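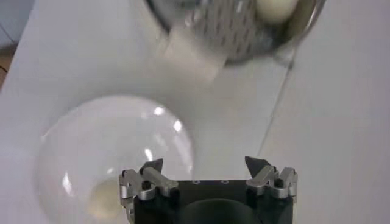 The big glass bowl, seen from above.

Shortbread and the Butter Question
Project report, Baking Science elective
by Ok-hee Myung

I picked shortbread because it only has three ingredients (four if you count salt, and I do!), so I figured there wouldn't be much to go wrong. My question was pretty simple: does it matter how warm the butter is when you mix it into the flour and sugar? My grandmother says cold, always. The recipe card we use in Jevdale says soft. I wanted to see who was right.

I made three batches in October, one with butter straight from the fridge, one with butter left out until it dented when I pushed it, and one with butter melted in a pan. Everything else stayed the same. Each batch got 128 grams of butter, the same Imhof flour, and the same sugar, and each one was pressed into the same tin and baked at 325 for 30 minutes. Before baking I chilled the tin for 11 minutes, a weird number, but I set the timer wrong on batch one and then had to stick with it for the others so the test was fair.

The cold butter batch was a pain to mix. My hands hurt and there were still little lumps of butter when I gave up, but it came out crumbly and flaky on top and I loved it. The soft butter batch was the easiest by far and had that smooth, sandy bite you get from the tins at the Ploltham market. The melted one spread up the sides, came out greasy on the bottom, and was kind of hard in the corners. My brother ate most of it anyway.

For the taste test I cut everything into small squares and took them to the Wadau study hall, where people tried all three and wrote down a favorite. Soft butter won, cold came second, and melted got a couple of votes from people who like things crunchy.

If I did this again I'd use a thermometer on the butter, because "dents when I push it" isn't much of a measurement (my teacher circled that part twice in my draft). I'd also bake each batch more than once. I still want to try it with browned butter that's been chilled solid again, so I'm saving the rest of the flour for that.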